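Chapter 3
Working with Cloth: A Two-Arm Build for the Home Shop

In this chapter
Laying out power and cable
Choosing a table
First grips on a garment
Spreading and squaring a shirt
Recovering from a bad start

The builds in the first two chapters moved blocks and cups. A block keeps its shape when you pick it up, so a program that knows where the block is knows nearly everything it needs. A shirt is different. Lift one corner and every other part of it moves. This chapter builds a pair of arms that can take hold of a garment from two sides, and it uses the Wetavcombe shop as the running case. Wetavcombe is a shared workshop with one large room, and the builders there kept notes on the project from August on. They called the machine Undside.

You will need the arm from Chapter 2, a second one built to the same plan, and a table you don't mind drilling. Read the whole chapter before you cut anything.

3.1 Power and Cable

Start with the floor. Two arms need more cable than most people plan for, and the cable has to go somewhere that neither the arms nor your feet will reach. Lay it out by hand first, with nothing plugged in. Leave slack at every joint that turns – a cable that looks long enough with the arm folded may be too short with the arm stretched out.

Power cords and signal cables can share a route, but label both ends of each one. At Wetavcombe the first week went to tracing cords that had no labels.
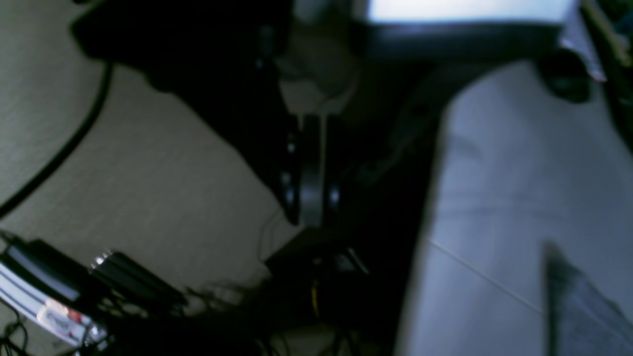
3.2 The Table and the First Grip

The table should be white or close to it, and it should be wider than any garment you plan to use. Light cloth is hard to find on a light table, so begin with gray or darker. A desk with a cable grommet works well if the grommet sits near a corner, out of the folding area.

For the first grip, drop a garment on the table and leave it in a heap. Bring one gripper to each end. Close slowly, and stop as soon as the fingers meet resistance. Printed fingers bend a little under load, and that bend is useful. A stiff metal finger tends to skid across knit fabric.

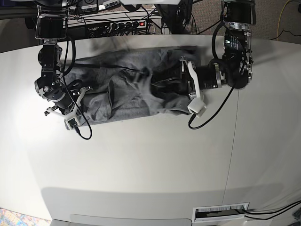
Lewis Pollock argues for a different order. Start with a dish towel, he writes in the shop notes, and stay with it until you are bored. A towel has four corners and no sleeves, and when the grip fails you know the fault is in the arm. We used 40 towel grips before the first shirt and I would do it again.

The exercises at the end of the chapter allow either order. If you are short of time, go straight to the shirt and return to the towel when something fails.

3.3 Spreading and Squaring

A shirt is ready to fold when the body lies flat and both sleeves point away from it. Creases are fine. A sleeve tucked under the body is a problem, and the arms should pull it out before any fold begins.

Record the position of the collar and the hem. These two lines give you the direction of the shirt, and all the fold lines in Section 3.5 are measured from them. Move both grippers up and clear of the cloth before you take the measurement.

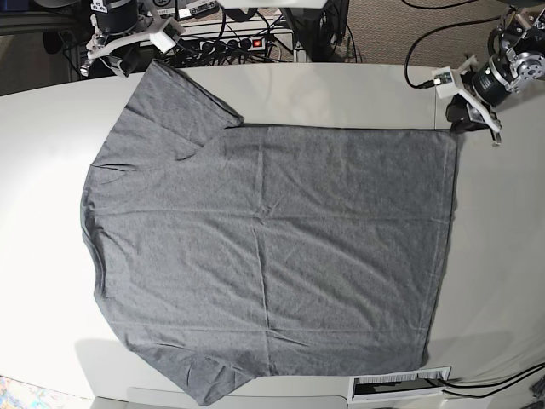

Figure 3.3 A T-shirt laid out sideways on the table, collar to the left and hem to the right.

3.4 When the Cloth Starts in a Heap

Most garments don't arrive flat. The Wetavcombe notes list 145 starts from a heap, and the builders sorted them by what the grippers caught first. An edge or a corner is a good catch. A fold in the middle is a poor one – the cloth comes up doubled, and pulling on it makes the bundle tighter.

The program in this section, named Wido in the listings, handles a poor catch by putting the cloth down again. It opens one gripper, drags the other end a short way across the table, and looks for a new edge. Set a limit on the number of tries. The listing uses 16, after which the arms back off and wait for a person. 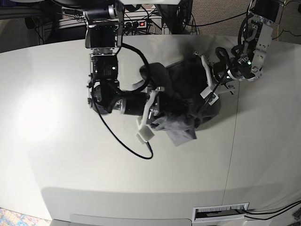 Why not use one arm and let the table hold the other end of the cloth?
One arm can drag a garment flat if the cloth is heavy and the table has some grip. Thin knits slide along with the gripper, so the far end never pulls straight. A second arm gives you a fixed point wherever you need it.

Before You Go On

Check that both arms can reach the center of the table without touching. Check that each one stops when you press its switch, and that the other stops with it. Then turn to Section 3.5 and set up the fold lines.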